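Clothing Swap Comes Back to Stastora in August

The clothing swap of the Stastora neighborhood will open again on a Tuesday in August, in the hall on the Jerkport side of the bridge. Last time 152 visitors came, and more than 1,000 pieces found a new closet. We were very happy with this, and also a little tired.
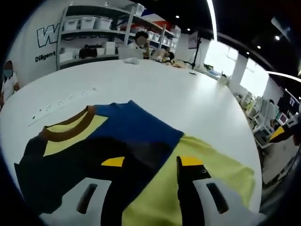 Photo: Stastora Neighborhood Newsletter

The rules stay almost the same. Please bring clean clothes without holes, up to 43 liters in one bag. Shirts, sweaters and children's clothes go fastest. Winter coats we cannot accept in summer, the storage room in Prukosow is already full of them. For every piece you bring, you receive one paper ticket, and with one ticket you can take one piece home. Tickets from the spring swap are still good.

New this year is a corner for household textiles. Towels, napkins, tablecloths and cleaning cloths are welcome there, and for these you need no ticket. Pillows and mattresses please leave at home.

What remains at the end goes to the Catterall sorting center. In spring it was 270 kilograms, which filled the van two times.
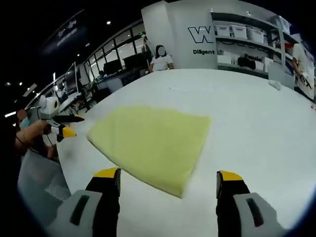 Can I take clothes if I have nothing to bring?
After six in the evening everybody is welcome to take up to five pieces without a ticket.

Doors open at two in the afternoon and close at eight. The bus from Prukosow stops in front of the hall, and bicycles can stand in the yard behind it. Please bring your own bag for the way home.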